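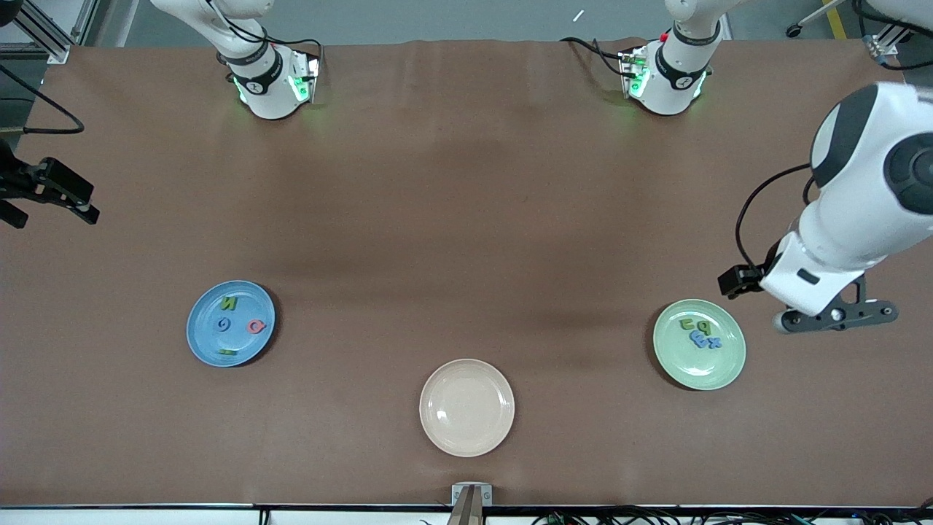
Visit to the Cirkmont protective equipment plant

03/07/2018

A delegation from the regional procurement office visited the Cirkmont plant at the invitation of the manufacturer. The purpose of the visit was to review progress on the Zallus body armor set, which is being prepared for issue to border units and prison guard services.

The delegation was received by Kirsten Oddsson, the plant's deputy director for production. She reported that the first stage of the order covers 3164 sets, each made up of a vest, a helmet and a carrying bag. Deliveries are to begin in September, once the winter version of the vest has passed its final field checks.

The tour started in the cutting hall, where fabric for the soft panels is laid out and cut in stacks. Two of the four cutting lines were running during the visit. The other two are being refitted for the heavier cloth used in the winter version, and the plant expects them back in service before the end of the summer.

Guests were then shown the helmet shop. Shells are pressed on site, while the straps and padding are supplied by Tran under a separate contract. Members of the delegation asked about complaints received from units that tested the earlier padding, which was found to slip when the helmet was worn over a winter cap. Ms. Oddsson said the padding had been changed and that the new version is 43 grams lighter. Test reports were handed over for study.

At the indoor range, the staff fired on sample plates and afterward opened the panels for inspection. The delegation also looked at a load-bearing vest made by Jorent, which may be offered together with the armor – no decision on this has been taken.

In the closing discussion, the procurement office raised two matters: the supply of small and extra-large sizes, which ran short under the last contract, and the repair of damaged covers. The plant proposed to keep a stock of spare covers at its own warehouse and to ship them on request. The office asked for this proposal in writing, with prices.

A second visit is planned after the first lot has been accepted.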